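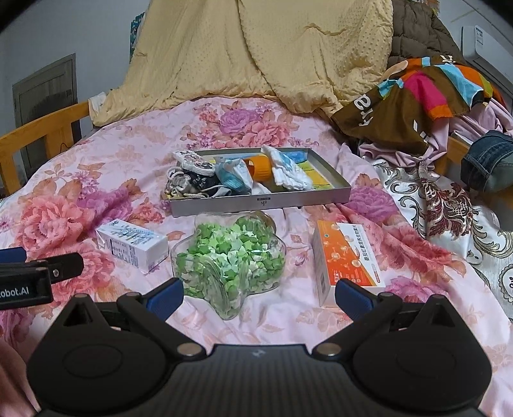 Until October, Li-hua Chang packed small household orders by hand at Temevine. Now an automated line from Emiveck does most of the packing, and she looks after the part it can't manage.

"Boxes are easy for it," she says. "Glass jars took longer, and anything soft, like masks with ear loops, still comes to me."

The line handles 954 orders on a normal shift. Before it arrived, her team did 628. No jobs were cut, but two people moved to returns and the evening shift ended.

Chang misses the talk. "We used to stand at one bench. Now I'm at a screen and my friend is at the other end of the hall."

Her supervisor, Ka-ming Leung, says staff were told too late. "They heard when the floor was being marked out. I'd do that part differently."

Training took 300 hours across the team. Chang's wrists hurt less than they did, she says, and her pay has gone up a grade. She would still like a say in how fast the line runs. Leung has asked for that to be discussed before the next change.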